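Is it really metal? A sceptic's guide to scratches, paint and hexagons

Grown-ups say things about metal all the time. "Metal lasts for ever." "Metal is always cold." "You can't hurt it, it's metal." Some of these are nearly true and some are rubbish, and the only way to find out which is to stop nodding and start checking.

You will need a few metal things you are allowed to touch. A biscuit tin, an old baking tray, a spoon and a paint tin with the lid on will do nicely. Ask first, especially about the baking tray, as some people are fond of theirs.

Claim one: metal is too hard to scratch

Let's start with this one, as it is the easiest to knock over. Look at the bottom of a baking tray that has been used for years. Tilt it towards a window. You should see lines going every which way, some long, some as short as an eyelash. If metal were too hard to scratch, where did those come from?

What people mean is that metal is harder than a lot of other things. Your fingernail won't mark a steel spoon (try it). A wooden spoon won't do much either. But a bit of sand will, and so will another piece of metal. Scientists put materials in order by asking which one can scratch which. It is a bit like a very long game of rock, paper, scissors, except that the rock nearly always beats the paper and nobody gets to argue.

So "hard" is a comparison. When an advert says a thing is hard, you are allowed to ask: harder than what?

Claim two: a scratch means the thing is broken

Is a scratched bin a broken bin? Think about what a bin is for. It has to hold things, and it has to stop them rolling off somewhere else. For that it needs a floor, some walls and no holes big enough for the things to fall through. Shiny isn't on the list.

Sheet metal is a popular choice for big bins because it can be bent. A flat sheet is cut out, folded along lines and joined where the edges meet, rather like making a box out of card. Sloping walls are handy too. Anything that lands on a slope tends to slide down towards the floor, where it is easier to find. 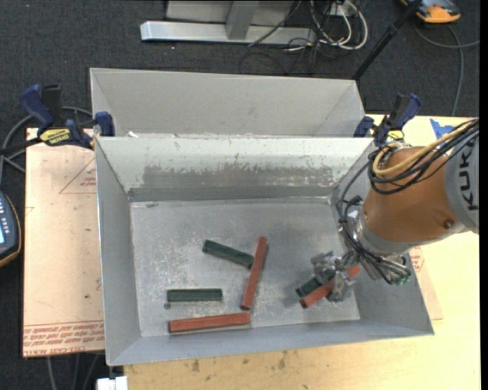
Green bars and red bars in a grey metal bin. The floor has whitish scratches and blotches, and the finish on the back wall is chipped near the top.

Now do some detective work, but be strict with yourself. You can say that the floor is marked, as you can see it. Can you say who marked it, or when? No. Perhaps it was bars being dropped. Perhaps it was something else altogether. A good detective keeps two lists, one called "I can see it" and one called "I think so". Most mistakes happen when something hops from the second list to the first while you aren't looking.

The same goes for the material of the bars. They are coloured green and brick red, and colour is a poor witness. Plenty of things can be painted, and plastic can be made in nearly any colour from the start. If you had a bar in your hand you could weigh it, tap it and look for a worn corner. From a picture you can only guess, so put it on the second list.

Claim three: paint is just for decoration

Partly true. People do choose red because they like red. But paint on steel has another job. Steel has a lot of iron in it, and iron rusts when water and air can both get at it. Paint keeps them off. When a flake of paint comes away, that spot has lost its raincoat.

We tested this in March with two steel nails. One was painted all over with leftover enamel and left to dry. The other had nothing on it. Both went on a damp sponge in a saucer by the window, and we wet the sponge again whenever it dried out. The bare nail went orange first. The painted one stayed clean except at the very tip, where we had held it with tweezers and missed a bit.

Does that prove paint always works? It was two nails. If you want to be more certain, use more nails, and don't throw away the ones that spoil your idea. Wash your hands afterwards, and keep rusty points away from small brothers and sisters.

Claim four: six sides is best

You may have heard that the hexagon is the cleverest shape there is. Bees use it, so it must be. Hmm. Bees build wax cells, and six-sided cells fit together with no gaps. Squares fit together with no gaps as well, but hexagons use less wax to hold the same amount of honey. That makes them good for honey. It doesn't tell you much about bars.

For a bar, six sides does something more ordinary. Put a round pencil on a sloping desk and it rolls away. Put a six-sided pencil on the same desk and it usually stays, because it is resting on a flat face. Tip the desk further and it will go in the end, clonk, clonk, clonk, one face at a time. Flat faces also give a spanner something to grip, and that is why so many nuts and bolt heads have six sides.

Best for rolling? No, use a wheel. Best for fitting into a corner? A square will do it better. If anyone tells you a shape is "best", ask them the same question as before: best at what?

Claim five: metal is always cold

Touch the spoon, then touch a wooden one that has been in the same drawer. The metal feels colder. Now put a room thermometer in the drawer for 60 minutes and read it. Both spoons have been sitting in the same air, so both should be at the same temperature as the drawer.

Your hand isn't lying to you exactly. It is telling you how fast it is losing heat, and metal carries heat away from your skin faster than wood does. Leave a metal slide in the sun and you will learn the other half of this lesson. Don't test that one with your bare legs.

Try it yourself: the tapping test

Put your metal things on a folded towel. Tap each one with a pencil and listen. Then tap a plastic box and a wooden board. Write down the sound you hear in your own words, such as "ting", "thud" or "bap".

Next, shut your eyes and ask someone else to do the tapping. Can you still tell which is which? Plenty of people are sure they can and then get several wrong. A full biscuit tin and an empty one may fool you completely, even though the metal is the same. Have ten goes, keep the score, and don't change your answers afterwards.

A question to argue about at tea

If every bit of paint came off a green bar, would it still be the green bar?

Last checked September 16, 2020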